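## Section 4: Fitting the processor

By now you should have the tower on its side, the side panel off, and everything you plan to put in it laid out within reach. If you skipped ahead from Section 2 because the processor is the exciting part (we understand, believe us), please go back and at least read the page on static. It is short, and the rest of this section assumes you have touched bare metal on the case and that the power cord is out of the wall.

Give yourself a little quiet time for this one. The work itself takes only a few minutes, but it goes best when you aren't also answering the door.

### What you'll want on the bench

- The tower, lying flat with the open side facing up
- The Plovo parts tray, or any flat tray with pockets deep enough that small parts won't wander
- The processor, still in its packaging
- A good lamp that you can move
- Your Buvero kit booklet, open to the page with the socket drawing

**Note:** Owners of the older Nasell tray will find the pockets a bit tighter. Lay memory modules loosely across the slots in that one, and don't press them down.

### Steps

1. Turn the tower so the socket is easy to reach and your own shadow doesn't fall across it. Moving the lamp is usually simpler than moving the tower, but do whichever is more comfortable.

2. Find the small lever at the side of the socket. Press it down gently, ease it out from under its hook, and let it rise. It may feel stiffer than you expect the first time.

3. Lift the metal retention frame until it stands open by itself. If a plastic cover is sitting over the socket, remove it now and put it in the tray. You'll want it again if you ever send the board back.

4. Look into the socket before you go any further. You are checking for dust, stray hairs, and anything bent. A soft puff from a hand blower is fine - your own breath is not, as it carries moisture.

5. Take the processor out of its packaging, holding it by two opposite edges. Keep your fingers off the contacts underneath. A fingerprint on the metal top is no disaster and can be wiped away later.
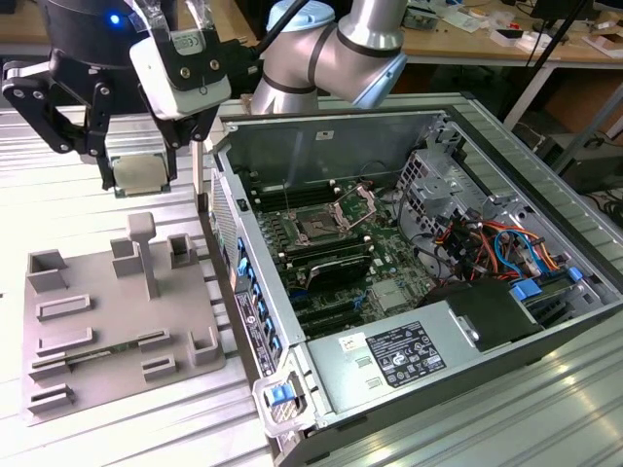
6. Match the small triangle on the corner of the processor to the mark on the socket. Take as long as you like over this. We still check it twice ourselves, after about 842 of these builds.

7. Lower the processor straight down and let go. It should settle under its own weight. Don't slide it, wiggle it, or push it.

8. Close the retention frame over it, bring the lever down, and tuck it back under its hook. This part takes firm pressure, and you may hear a faint creak. That is normal.

**Caution:** If the processor rocks or sits higher on one side, don't close the frame. Lift it straight out and go back to step 6. Closing the frame on a crooked processor can ruin both it and the board.

**Caution:** Never set the processor down with the contacts against the bench. If you need your hands free, return it to its packaging first.

### Before you move on

Leave the tower lying flat. The Matoušek cooler in your kit goes on next, and the paste spreads much more evenly on a level surface. If you'd like to stop for the day, close the frame, lay a clean cloth over the open side of the case, and keep the power cord unplugged. Section 5 begins with cleaning the top of the processor, so have a lint-free wipe ready when you come back.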